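Half past ten at night and the tea has gone cold next to me, but I want to get this down before bed or I'll lose it the way I lost most of December.

I finally started on the children's clothes. They have been sitting in the two big Vovwood boxes in the hall ever since we came to Pleltham, and I have walked around them so many times that I think my hip has learned the route. Inmaculada came over after lunch with a bag of almond cookies and said we would do one box, just one, and then stop. We did one box and then kept going, of course, and ate all the cookies, and I had to put soup on at six because there was nothing else ready.

It was slower than I expected. Every little thing had to be held up and talked about. The yellow pajamas from the winter Nkechi stayed with us, when she sang to the baby in the kitchen until we were all half asleep on our feet. The corduroy overalls with the knee I patched badly, then patched again on top of the first patch. Inmaculada folds everything in thirds, very flat and very fast, and I fold in half and in half again, so the piles came out looking like they belonged to two different families. She was kind enough not to redo mine (I saw her look at them, though).

Nkechi's cousin is expecting in the spring, so most of it will go to her. A few pieces I'm keeping - I had promised myself a small stack, and it is already not so small.

The one I couldn't put in either pile was the hooded top with the rainbow sleeves. I must have folded it and shaken it out again four times. The hood never wants to lie flat, and I kept smoothing the white part to get a look at the cartoon on the front. I can still hear the fuss on laundry days when it wasn't dry in time for school. 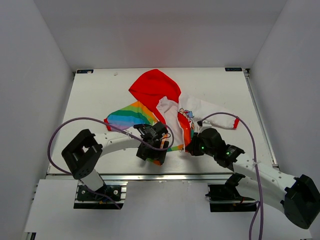
The rainbow top, red hood and all, still not folded.

I've decided it stays. I'll write to Nkechi in the morning and ask whether her cousin wants the blankets too, and I need to buy more tissue paper and find the good marker for the labels.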